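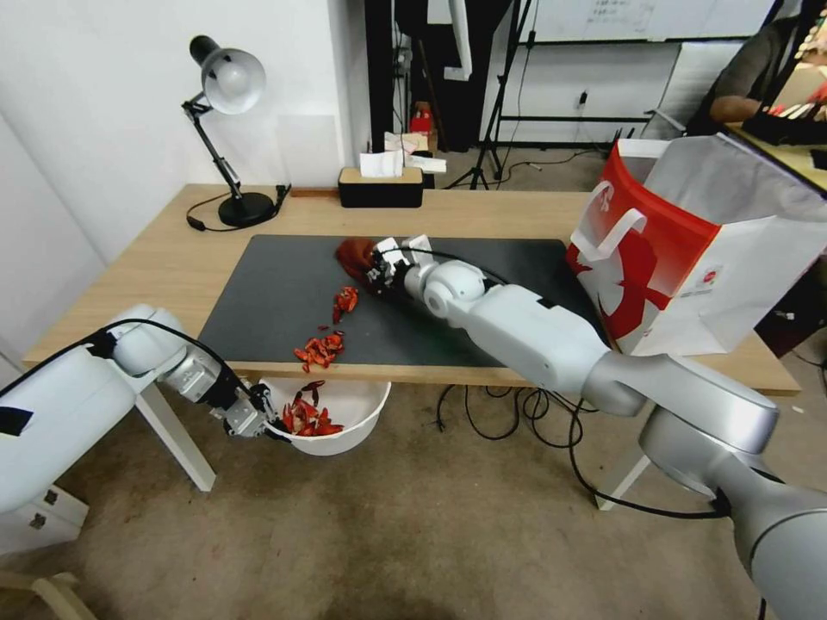
# Bring Back the Long Table

When my family moved to Estmont, the first invitation we got was to a potluck on Clatcombe Street, and I went with a bowl of potato salad and no great hopes. I stayed until they were folding up the chairs. I have been thinking about that evening ever since (and I've been to plenty of nice restaurants in the meantime), and I have come around to the opinion that our town ought to close a street every October and feed itself.

Messy food is best for this. Give people crayfish, or ribs, or corn with too much butter on it, and they stop looking at their phones, mostly on account of their fingers. You can't be very grand with a claw in your hand.
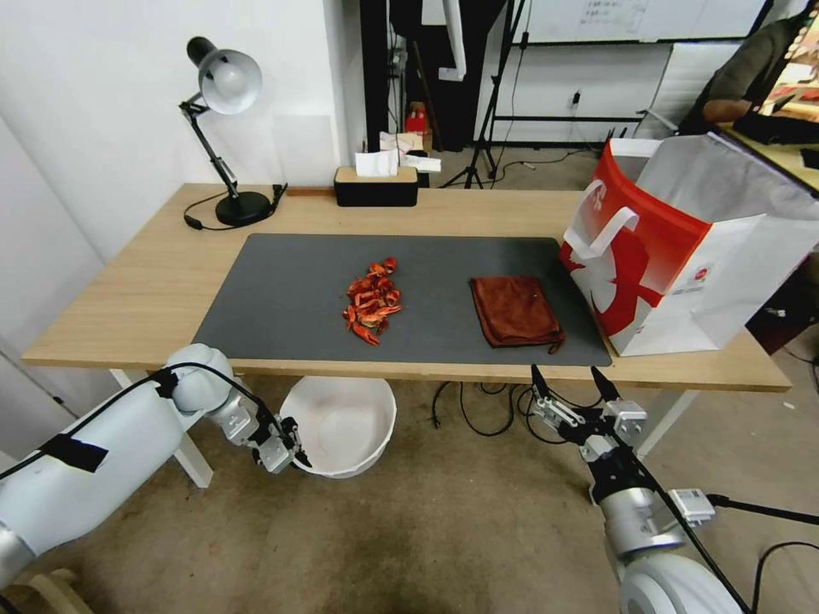 You also can't hurry, and I think that is what I miss most about eating with neighbors. A meal that takes work leaves room for the slow kind of talk, the kind where somebody's knee surgery leads to the price of firewood and then, an hour later, to the story of how they met their wife.

I know the objections. The Texier lot is closer to the parking, and the town already spent $3287 on the summer concert, which I enjoyed very much, even with the rain! But a concert has us all facing the same way. For $1000 we could rent tables and pay for the cleanup, and let every household bring a dish and a roll of paper towels.

Plakano has done it for years, and my cousins there plan their vacations around it. I'd like us to try it for 2 years before anyone decides it's too much trouble. I will bring the potato salad, and I'm willing to be talked into a pie.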